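Anca Bălan
December 27, 2021
Print | E-mail this thread

Thread on the arm fault from this month. A few people asked what happened after I posted that I'd shut everything down, so I'm putting it all in one place. Long one, sorry.

Background for anyone new. I run a small printed desktop arm at home and I'm trying to teach it to put toy bricks on top of each other. Hobby servos, printed links, two-finger gripper. I call the project Grasulitz. It has no purpose beyond that.

The fault: in the middle of a placing move, with the gripper just above the target brick, the wrist stopped listening. The rest of the arm kept going. So the shoulder and elbow carried on down while the wrist held its old angle, and the fingers went into the baseplate at a slant.

It didn't stop there. My software saw that the fingers weren't where they should be and asked for more. The servos did what they were told and pushed harder. I was across the room getting a drink. By the time I reached the switch I could smell the shoulder servo.

Damage: one finger split along a layer line, one shoulder servo with a gear that now clicks, a dent in a brick. No damage to me. I did put my hand in there before the power was off, and I'll come back to that.
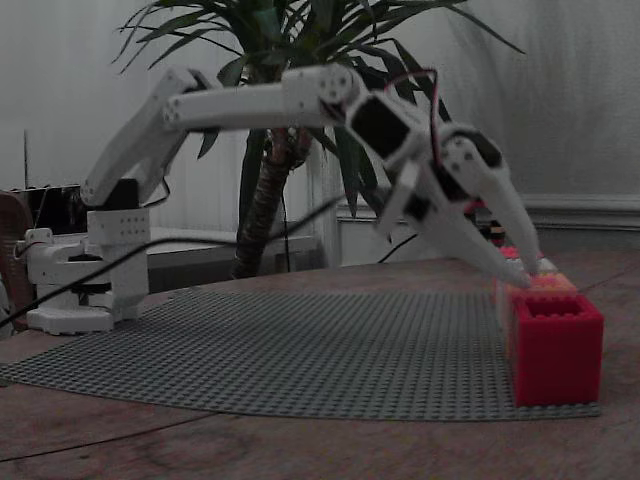 Placing move, small brick over the large red one.

First thing I blamed was the software. I had changed the way moves are broken into steps the night before, so it was the obvious suspect. I went back to the old version and ran the same move 200 times with nothing under the gripper. No fault.

Then I ran the new version 200 times, again with nothing under it. Also no fault. So I put the bricks back and the wrist dropped out on the fifth try. This time I was standing next to it with my finger on the switch.

The difference was the reach. In my empty test I had left the arm fairly upright. With real bricks it has to stretch out over the plate and tip the wrist down, and that pulls on the wrist cable. I had left almost no slack in it.

I unplugged it and looked at the connector with a magnifier. One of the crimps was only holding by a couple of strands. Bend it one way and it conducts, bend it the other way and it doesn't. The wrist servo was losing its signal line and keeping its power, which explains why it sat there holding its last position instead of going limp.

I made that crimp myself, in a hurry, with the wrong tool. The servo itself was fine.

What bothers me more is everything that came after the bad crimp. A wire will fail sooner or later. The arm should have noticed and stopped, and I had written nothing that would make it stop.

My code polled every servo for its position. When the wrist didn't answer, the code kept the last good number and moved on. I wrote that months ago to get past the odd missed reply, and I never put a limit on it. It missed 86 replies in a row before I cut the power. The log has every one of them and I never had an alert set up.

The torque limits were also still at the default, meaning full. I turned them up once to lift something heavier and didn't turn them back.

And the power switch was on the strip on the floor, behind the table. To reach it I had to lean past the arm. That's how my hand ended up near the fingers. I grabbed at the forearm with the other hand to hold it up, which was stupid. These servos are small, but a pinch between the links would still hurt, and the one with the split finger had a sharp edge on it.

So, changes. The wrist cable is remade with a proper crimp tool, and there's a loop of slack so it can't go tight at full reach.

Five missed replies in a row from any joint and the whole arm stops where it is and holds. It won't move again until I press a key. I thought about cutting torque completely, but then the arm just falls on whatever is under it, and that could be my hand.

Torque is capped on every joint, with the gripper lowest of all. It only has to hold a plastic brick. If a joint stays at its cap too long, that counts as a fault too.

There's a big stop button from Ullon on the front corner of the table now, wired into the servo supply. It does drop the arm, so it's for emergencies. I tested it by hitting it in the middle of moves, with a folded towel underneath.

I printed a new pair of fingers, a bit thicker at the root. Same pads at the tips. The old ones I kept on the shelf to remind me.

Then I went back to testing, this time with bricks and the full stretch. I did the grip on its own first, then the lift, then the placing. I also pulled the wrist connector on purpose at different points in the move. It stopped every time, though once it was slower than I'd like and I still don't know why. Probably the logging – it writes to disk in the same loop.
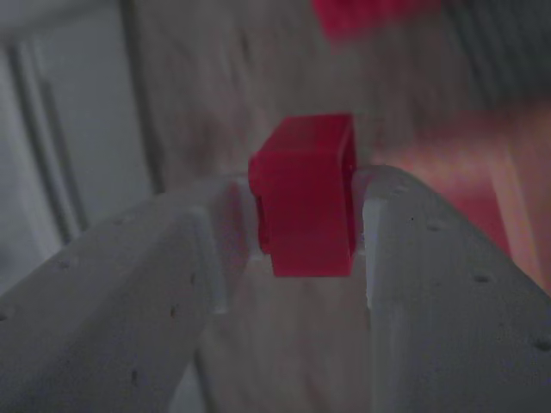 Sepúlveda wrote back that stopping on missed replies is only half of it, and that a servo can go on answering politely while its position sensor is giving garbage. The suggestion was to compare how far a joint says it has moved with how far it was asked to move, and to stop if the two drift apart.

I think that's right, and I haven't done it yet. It's next on the list, along with moving the log out of the control loop.

One more thing, for people building the same sort of arm. Test your failures with the arm in its worst position, all the way out and loaded. I spent two evenings on empty moves that could never have shown the problem.

Parts list and the stop code will go up when I've cleaned them up. The clicking shoulder servo is still in there for now, the replacement is in the mail.

Comments (4)

Bosolex
Had the same thing with a base servo. Mine was the daisy chain plug working loose. A dab of hot glue on each one and it hasn't come back.

marten_k
Does your stop button cut the supply to the controller board too, or just the servos?

Anca Bălan
Just the servos. The board stays up so I can still read the log afterward.

pilar77
Please don't leave it running when you go for a drink :)

We use cookies to remember your settings and count visits. Accept | Manage choices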